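About Rotar
2026-05-28
By the Rotar office

Rotar supplies and maintains break-room equipment for small offices, clinics and schools. The company operates from two sites. Usto holds the warehouse and the repair bench. Drirkow handles orders, billing and route planning.

Work began 15 years ago with coffee machines only. Shelving, serving trays, baskets and counter displays were added later at the request of existing accounts. The current catalog lists over 1000 items, all kept in stock at Usto.

Each new account starts with a site visit. Counter depth, outlet positions and door widths are measured, and a layout is sent within 3 working days. Customers may order from the layout in full or in part — there is no minimum.

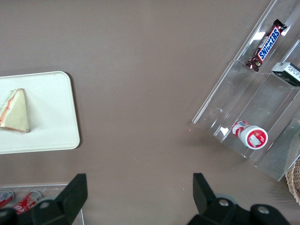
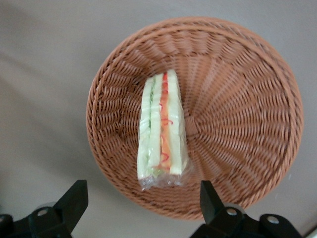
Service contracts cover descaling, filter changes, seals and water lines. Parts are logged by serial number, so a repeat fault can be traced to the batch. Machines that cannot be repaired on site are taken to Usto and a loan unit is left in place. Glassware is not covered.

In April the Biwott line of under-counter water filters was added to the catalog. It replaces the older cartridge type, which will remain available for existing contracts until stock runs out.

Orders placed before noon leave the warehouse the same day. Returns go to Usto, not Drirkow, with the order number written on the outside of the carton.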